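Drying times of kitchen cloths in shared student housing

Ekua Odoi
Household Studies, second-year project

1. Background

Most shared houses have one or two cloths that stay near the sink and get used for everything. They are rinsed, wrung out and left on the tap or the counter until the next person picks them up. A cloth left bunched up will often smell sour by the next day, and people in my own house disagreed about why. One view was that we were buying the wrong cloths. Another was that we weren't rinsing them properly. I wanted to find out how much the drying itself mattered, and whether the way a cloth is left makes more difference than what it is made of.

The project was kept small on purpose. It does not measure bacteria, as I had no access to a lab for that. It measures weight, which tells you how much water is still in the cloth, and it records smell as judged by the people in the house.

2. The house

The work was done in a rented house on Barnach Street over January. The kitchen faces south and has a single window above the sink, which was kept closed during the trials. There is a range hood, but it was switched off. The household heater was on in the evenings as usual. I wrote down the room temperature at the start of each trial but had no way of holding it steady, and this is the main weakness of the results.

3. Cloths used

Two types were tested. The first was a cotton waffle cloth sold under the name Ikell. The second was a microfibre cloth from Boonchu. Both were washed before the first trial without fabric softener, then dried fully on a line and weighed. The cotton cloth was the heavier of the two when dry, so I compared the water held in each cloth and left the total weight out of it.

4. Method

Each cloth was soaked in a bowl of tap water, lifted out and wrung by hand until it stopped dripping. I did all the wringing myself so that it would be as even as possible. The cloth was then weighed on a Zetov kitchen scale and left in one of three ways: hung flat over a rail, folded in half over the tap, or dropped in a bunch on the counter. It was weighed again at 40 minutes and at 165 minutes, and once more the next morning.
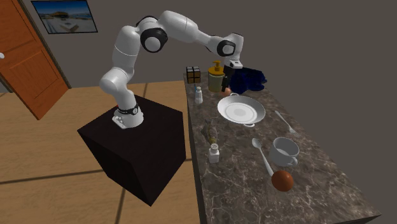
The bunched position was the hardest one to repeat. A cloth never lands the same way, and a tighter bunch obviously holds its water longer. In the end I dropped the cloth from the same height each time and didn't touch it afterwards. The counter was wiped dry before each trial, as a few early readings were spoiled when the cloth soaked up water that was already there. Those readings have been left out.

5. Results

The cloths hung flat on the rail dried fastest in every trial. By the second weighing the microfibre cloth on the rail had lost 99 per cent of its added water and felt dry to the hand. The cotton cloth on the rail was still slightly damp along the hem but was dry by morning.

The folded cloths came in between. The outside dried well but the inner layer stayed damp, and the part touching the tap was always the last to dry.

The bunched cloths were still wet the next morning in both materials. The microfibre did better here than the cotton, but the gap was small compared with the gap between hanging and bunching. On smell, the bunched cotton cloth was the only one that everyone in the house marked as unpleasant. Opinions on the bunched microfibre were split – two people said it was fine and the others said it was starting to turn.

6. Discussion

The results suggest that, in this kitchen, how the cloth was left mattered more than which cloth it was. That fits with what you would expect, as a cloth spread out has more surface open to the air. I was surprised that the folded position did so poorly, because that is how most of us had been leaving it.

The smell results should be read with care. People knew which cloth was which, and a blind test would have been better. One Friday trial was also run while someone was cooking rice, and the steam probably slowed everything down. I kept it in because that is how a kitchen is normally used, but it pulls the averages up a little.

7. Further work

With more time I would repeat the trials in summer with the window open, and add a cellulose sponge cloth. I would also put a cheap humidity meter beside the sink. The house now has a rail inside the cupboard door, and I'd like to test whether a cloth dries as well there as it does out in the open – the air in the cupboard doesn't move much, and it may turn out no better than the tap.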